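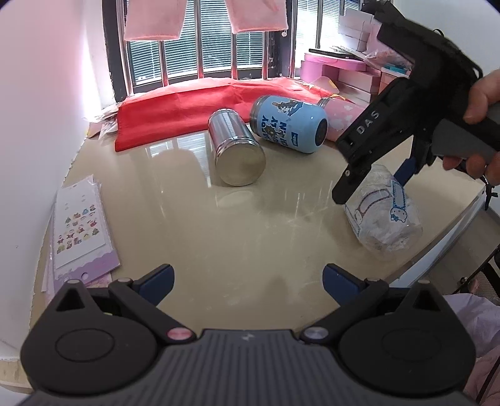
1/ Europa thread, part two

Okay so a bunch of you asked about the dark reddish lines all over Europa after my last thread, so let's go! I spent way too much of June reading about them and I have feelings.

2/ Quick refresher. Europa is a moon of Jupiter, a little smaller than our own Moon, and it's wrapped in water ice. Under the ice there's very likely a salty ocean. The lines are cracks and ridges in that ice shell, and some of them run for hundreds of miles.

3/ Why does it crack? Europa's orbit isn't a perfect circle, so Jupiter pulls harder on it at some points than at others. One trip takes just over three and a half Earth days, and the whole shell flexes every single time. I'd crack too.

4/ My favorites are the cycloids, which look like a chain of scalloped arcs (think the edge of a pie crust). The leading idea is that the crack grows while the pull keeps changing direction, so the path curves, stops, then starts off again at a new angle.

5/ The red color is still being argued over. Salts changed by radiation, sulfur from Io, probably a mix. Ingvild Solheim and I went back and forth on this until nearly 3 in the morning and she's still on team sulfur.

6/ I've been tracing ridges on the old Galileo images for fun and I'm at 3,859 segments now. My wrist hates me. Hedvig Midtbø checked 28 of them and threw out 4, which, fair, two were the same ridge (oops).

7/ Next up is chaos terrain, where the ice looks like it broke into rafts and froze back in place. Send me your questions before then!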